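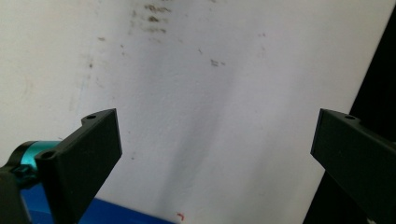 ## May 1, 2022 - marks, wall + whiteboard

Quick notes before I forget. Jagadeesh wants the bench corner presentable before the Harju people come through, so today = scuffs and pen.

Wall first. Worst bit is the stack of short brownish streaks, one above the other. Then the pair of gray smears lower and to the right, plus odd flecks. Also a very faint pale blue streak on the left that I took for pen, could be paint. And the little red hook mark down low, tiny but it's the one your eye goes to.

Plan for wall:
- dry cloth, see what lifts
- damp cloth, drop of dish soap, NO scrubbing (matte paint, goes shiny, see the patch by the door from Feburary)
- melamine sponge on the brown streaks only, light
- red mark last. If it's marker it will bleed pink, so blot
- whatever's left gets touch-up. Remedios says there's a can labeled Zetuvel 52 under the sink, not checked if it's the right white. The wall looks creamier toward the left anyway so any patch is going to show a bit. Test low down

Don't use the Flekov spray on paint. Board only.

### Board

Took it flat on the table, easier than leaning over it. Gray haze on it, scuffs, light streaks, old blue pen that the eraser just pushes around. Thin curvy lines mostly and a scribble up toward the right.
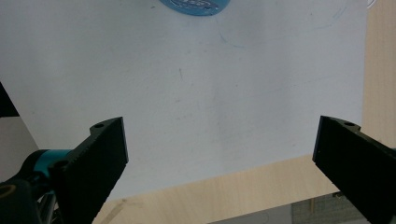
Going with the Flekov, 2 passes, 5 min between. Spray the cloth and not the board, it runs into the edge otherwise. Straight strokes, one direction, turn the cloth over when it's loaded. If the blue won't shift, go over it with a fresh dry-erase marker and wipe while it's wet, old trick, works on ghosting more often than not.

Scuffs are a seperate problem. If they're in the surface, nothing gets them out. Ustent do a resurfacing film but I'd want a quote before anyone gets excited. J. thinks just flip to a new board. Maybe.

To buy / find:
- [ ] microfiber cloths, 4, the old ones are full of grit (prob. half the scuffs)
- [ ] melamine sponges
- [ ] small foam roller
- [ ] blue marker, new one, and throw OUT the dead ones, don't put them back in the tray

Remedios to look at the can. I'll do the red mark myself, want to see what it is.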